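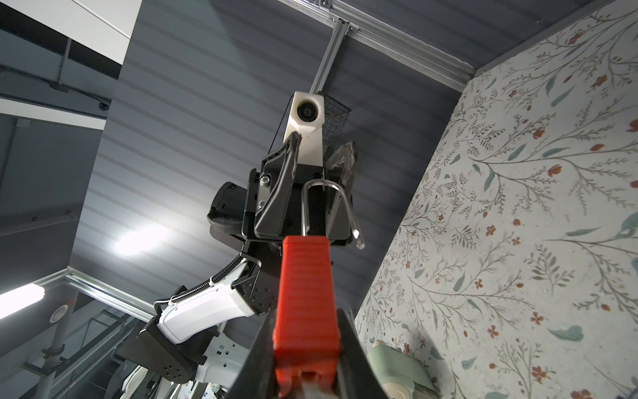
Ekua Sarpong regards the subtitle file as the last part of a film to be finished and the first to be blamed. She has timed subtitles for 9 years, mostly for small distributors, and her view is that a viewer who complains of a slow film has often been reading a badly timed one.

The case of Drurkska supports her. The film runs for two hours and has 1620 subtitles in its English version. It concerns a dispute over a mill lease, conducted almost wholly in speech, in two languages that share a good deal of vocabulary. The first English file was made from the shooting script, before the final cut. When the edit changed, the file was adjusted by shifting whole blocks of text forwards or back. Lines stayed in the right order but drifted from the mouths that spoke them.

Festival audiences saw that version in November. Reviews called the dialogue stilted and the lead performance flat. The distributor, Serbridge, ordered a new file before the release in cinemas, and 367 of the subtitles were rewritten. The remainder kept their wording and were given new times.

The method is not complicated. Each subtitle has an in point and an out point, counted in frames. The in point should fall on the first sound of the line, or very slightly after it. The out point depends on reading speed, on the next line and on the next cut. A subtitle that hangs over a cut by a few frames makes the eye return to the start of the text, as though it were new. Some viewers notice this as a flicker. Most only feel that they have missed something.

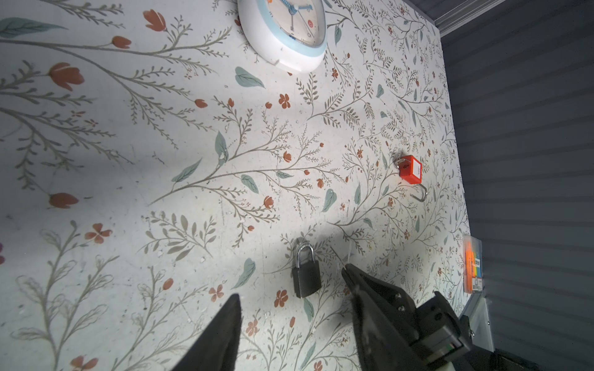 Reading speed is where the arguments start. Television has usually worked to a lower limit than streaming services, and cinema sits somewhere between, with a screen large enough that the eye has further to travel. A fast exchange has to be cut down. In the mill office scene, the tenant lists his grievances without a pause for breath, and the first file tried to carry all of them. The second drops the dates and one of the cousins. It loses information and keeps the temper of the speech, which was the purpose of the scene.

Two languages raise a further problem. The landlord's family speaks one in front of the tenant and another behind him, and he understands more of it than they suppose. An English viewer hears no difference at first. Italics were tried for the second language and rejected, as they are commonly read as an off-screen voice. Colour was rejected too - projectors differ, and yellow text against a wheat field is hard to read. The released version uses plain white throughout and marks the change by register. The family's private talk is clipped, with contractions. Their public talk has none.

Whether this works is a matter of opinion. It asks the viewer to listen, and the difference is slight for the first quarter of an hour.
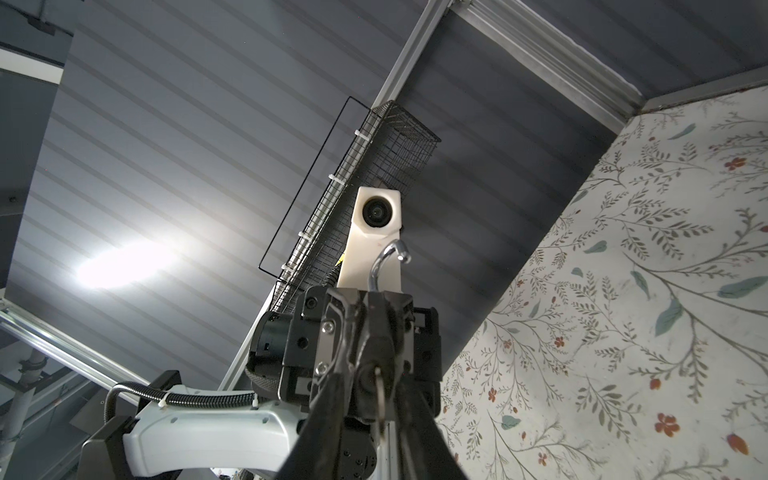

A different approach can be seen in Illano, a shorter film set in a ferry terminal, where the director, Agbenyega, asked for some of the speech to be left without subtitles. Announcements, quarrels at the ticket window and a long telephone call are all untranslated. The main character does not follow them either, so the viewer is held at her level of knowledge. The file is thin as a result, and there is one stretch of 6 minutes with no text at all. Early press screenings were interrupted by people who took this for a fault. A note was later added to the delivery papers, stating that the gap was intended.

Such notes are easily lost. A film may pass through several hands between the laboratory and the screen, and each may convert the subtitle file to another format. Frame rates are the usual cause of trouble. A file made at 24 frames per second and played against a 25-frame copy slips steadily, so that the opening looks correct and the ending does not. Checks made on the first reel alone will pass it.

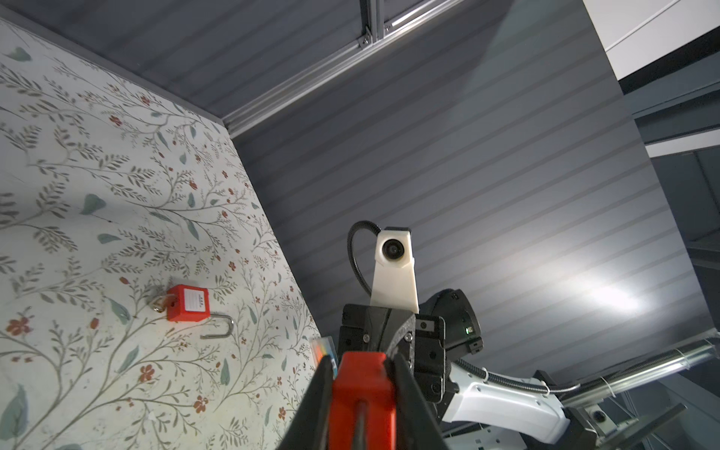 Burning the text into the picture avoids the problem and creates others. A spelling mistake then means a new copy, and the size of the letters is settled for every screen, large or small. Separate files are now normal for cinema release, and the older practice survives mainly in festival copies made in a hurry.

Payment has not followed the change. Timing is commonly charged by the minute of film, with no allowance for density, so a drama of 1620 subtitles earns the same as a landscape documentary of equal length. Sarpong has argued for a rate per subtitle, with a minimum for sparse films such as Illano. Serbridge paid for the second Drurkska file on that basis. The first had been charged by the minute, and the subtitler is not named in the credits of either version.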